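휴대형 그리퍼로 니트류 개는 요령과 대여 키트 사용 메모
Hivix 작업 팁 / 가정·의류 편
게시일: 2021년 9월 2일

적용 범위

Woltum 대여 키트(휴대형 그리퍼 두 자루, 충전 거치대, 교체용 패드 한 벌)로 의류를 다룰 때의 작업 순서와 설정값을 정리한다. 대상은 니트, 스웨트셔츠, 기모 바지처럼 두께가 있고 늘어나는 옷감이다. 셔츠와 침구는 별도 항목으로 다룬다. 키트는 Brallavdale 지점에서 수령했고, 7월 한 달 동안 거실 바닥과 작업대 두 곳에서 사용했다. 기간 중 기록한 파지 횟수는 1,531회이며 그중 니트류가 376회다.

구성품 확인

수령 후 먼저 손가락 링크의 고정부를 확인한다. 유격이 느껴지면 동봉된 육각 렌치로 조이되 끝까지 돌린 뒤 다시 힘을 주지 않는다. 과하게 조이면 손가락이 벌어지는 속도가 좌우로 달라지고, 얇은 옷단을 잡을 때 한쪽으로 밀린다. 패드는 소모품이다. 표면이 반들거리기 시작하면 니트에서 먼저 미끄러진다. 중성세제를 묻힌 천으로 닦고 완전히 말린 다음에도 같은 증상이면 교체한다. 알코올은 쓰지 않는다. 설명서에는 사용 가능하다고 되어 있으나 두 번 닦은 패드의 가장자리가 굳었다.

충전은 자루당 99분이 걸렸다. 거치대에 두 자루를 동시에 꽂아도 시간은 같다. 케이블이 짧으므로 멀티탭 위치를 미리 정해 둔다.

바닥 준비

니트를 갤 때는 매끄러운 마루보다 러그 위가 낫다. 옷 뒷면이 바닥에 약간 걸려서 한쪽을 들어 올려도 나머지가 따라오지 않는다. 털이 긴 러그는 제외한다. 손가락 끝이 파일을 함께 물면 옷단이 빠지면서 올이 당겨진다. 작업 전에 돌돌이로 한 번 밀고, 옷을 놓을 자리의 주름을 편다. 직사광이 드는 시간대에는 어두운 색 옷의 봉제선이 잘 구분되지 않으므로 얇은 커튼을 치거나 자리를 옮긴다.

파지 위치

가장 실패가 적은 지점은 봉제선 바로 안쪽이다. 원단이 두 겹 이상 겹쳐 있어 패드가 눌러도 늘어나지 않는다. 반대로 시보리 끝은 피한다. 올이 풀린 소매단이나 밑단을 잡고 들면 풀린 실이 손가락 사이에 감기고, 놓을 때 옷이 같이 끌려 올라온다. 풀린 실은 작업 전에 가위로 정리한다. 당겨서 끊지 않는다.

옷감을 먼저 조금 모아 주름을 만든 뒤 그 주름을 무는 방식이 평평한 면을 바로 집는 방식보다 안정적이다. 손가락을 바닥에 비스듬히 대고 몸 쪽으로 손가락 한 마디만큼 밀면 주름이 선다. 그 상태에서 닫는다. 수직으로 내려찍으면 윗면만 얕게 물리고, 드는 도중에 빠진다.

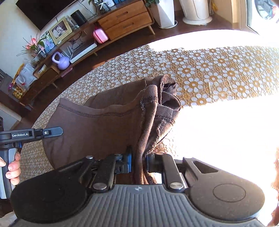 닫는 힘은 3단계 중 2단계를 기준으로 한다. 1단계는 얇은 티셔츠용으로, 젖은 니트의 무게를 버티지 못한다. 3단계는 두꺼운 데님에는 맞지만 니트에는 눌린 자국이 남고, 자국은 스팀을 쐬어야 없어진다. 두 자루를 쓸 때는 양쪽 단계를 같게 맞춘다. 다르게 두면 펼치는 동작에서 약한 쪽이 먼저 미끄러진다.

개는 순서

1. 앞면이 바닥을 향하도록 놓고 어깨선 또는 허리선을 편다.
2. 왼손 그리퍼로 위쪽 봉제선을 눌러 고정한다. 들지 않는다.
3. 오른손 그리퍼로 같은 쪽 밑단 안쪽을 잡고 중심선까지 넘긴다.
4. 손가락을 완전히 연 다음 옆으로 뺀다. 위로 빼면 접힌 단이 들린다.
5. 소매는 접힌 선을 따라 아래로 내린다. 길면 한 번 더 꺾는다.
6. 반대쪽도 같은 방법으로 접는다.
7. 밑단에서 위로 두 번 접는다. 기모 바지는 한 번만 접는다.

바지는 1번에서 가랑이 봉제선을 맞춰 반으로 포갠 뒤 7번으로 넘어간다. 후드는 등판 쪽으로 먼저 접어 넣는다. 끈이 있으면 후드 안쪽에 넣는다.

자주 생기는 문제

옷이 돌아간다: 고정하는 쪽이 가장자리에 너무 가깝다. 봉제선에서 안쪽으로 옮긴다.
놓았는데 떨어지지 않는다: 풀린 실이 링크에 걸렸다. 전원을 끄고 핀셋으로 뺀다. 손가락을 여닫으면서 떼면 더 감긴다.
손목이 아프다: 손잡이를 세게 쥐는 습관이 원인인 경우가 많았다. 바닥 작업은 무릎을 꿇은 자세보다 낮은 의자에 앉은 자세가 손목 각도가 작다.
보풀이 패드에 낀다: 칫솔로 홈 방향을 따라 턴다. 물에 담그지 않는다.

Testa 패드와의 비교

기본 패드 외에 Testa의 호환 패드를 같은 조건에서 써 보았다. 니트 파지에서는 기본 패드와 차이가 거의 없었고, 안감이 미끄러운 점퍼에서는 Testa 쪽이 덜 빠졌다. 대신 두께가 있어 완전히 닫아도 틈이 남으며 손수건이나 얇은 속옷은 잡히지 않는다. 교체에는 공구가 필요 없다. 연속 사용 시간은 두 패드 모두 한 번 충전에 거의 99분이었다.

대여 조건에 대한 의견

반납 전 세척 의무가 있으나 세척 범위가 계약서에 적혀 있지 않다. 수령할 때 패드 상태를 확인하고 서명란 옆에 적어 두면 반납 시 확인이 빠르다. 거치대는 열이 조금 나므로 옷더미 옆에 두지 않는다. 의류만 다룬다면 교체용 패드는 한 벌로 충분했다. 주방 작업과 겸한다면 한 벌을 추가해 용도별로 나눈다.

다음 항목: 셔츠 깃과 단추 여밈 다루기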